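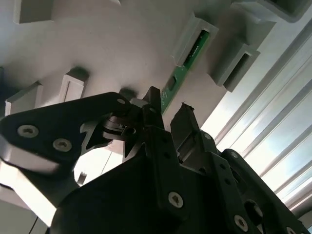 So the budget spreadsheet came back from Renata last night with more red in it than I'd hoped for, and I've been sitting here with cold coffee moving numbers from one column to another like that'll help. It doesn't help! But I did promise a post on what it costs to set up a board-insertion station in a small shop, and this is as good a time as any, while I'm still annoyed and remember everything.

Quick recap if you're new. We're a tiny outfit, we do short-run assembly for people who need a few hundred of something, and the task we keep coming back to is getting thin circuit boards in and out of slotted holders. It's fiddly work. Catalina Zapata has been doing the planning with me, and back in April we decided we'd do one station properly before even whispering about a second.

My first mistake was budgeting for the arm and the gripper and then treating everything else as change I'd find in the couch. I had one line for "misc hardware." One line! By the time Renata Ibarra was done with it (she does our books and has no patience for the word misc) it had turned into 23 lines, and I couldn't argue with a single one of them. Cable. More cable. Bolts in sizes I thought we already had. Replacement finger pads. A drag chain that I ordered in the wrong width and then had to order again.

The gripper quotes were their own adventure. I asked Dandari and Letadmont for the same thing, a two-finger parallel gripper with rubbery pads, and got back two documents that could not be compared in any way I could figure out. Dandari had folded the mounting plate and the cable into the price. Letadmont had every screw listed separately, and then shipping, and then a line called "commissioning support" that I had to call and ask about. It's a guy on the phone for an afternoon. We took it off.

What I do now is make my own blank sheet first, with every item I think I need down the left side, and make the quotes fit into it. If a box is empty I email and ask. It takes an extra evening and I grumble the whole time, but last round it caught a missing power supply, so okay, fine. 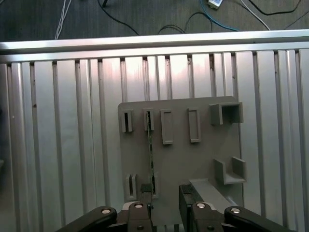
Now, printed fixtures. I love them, and I under-budgeted them badly. The filament is cheap, sure, so I wrote down a cheap number. What I left out was how many versions you go through before a slot is snug enough to hold a board and loose enough to let it go again. We're on version 8 of the main one. Every version ties up the printer overnight and then eats half a day of somebody's time swapping it over and re-teaching positions, and that half day costs a whole lot more than the plastic does. Catalina wants a proper line for "fixture revisions" with hours in it, and she's right, and I've added it.

Aluminum extrusion is the opposite story. It looks painful on the invoice and then you use it for everything, forever. I'd buy more of it up front if I were starting over. Go one size longer than you think, too (you can cut it down, and I have yet to find a way to cut it up).

Lead times! Please put a lead time column in your plan. The adapter plate from Bralthorpe took 45 days, and I had written "2 weeks??" with two question marks, like punctuation was going to speed up the shipping. Everything else sat waiting for it. I now sort the whole list by lead time and order from the top down, even when the slow thing is boring and the fast thing is exciting.

As for spares, I've settled on 5 sets of finger pads, one spare gripper cable, and no spare gripper, which makes me nervous but Renata says no and she has the password to the bank.

Still undecided: whether to rent the second bay over on Figueroa or squeeze another station in next to this one. Renting means a deposit, and squeezing means I have to finally deal with the cable routing. I've got both versions in the sheet under different tabs, and I'm meeting with Catalina tomorrow morning to go through them. If you've done the squeeze option, tell me how wide your walkway ended up, I'd love some numbers that aren't mine.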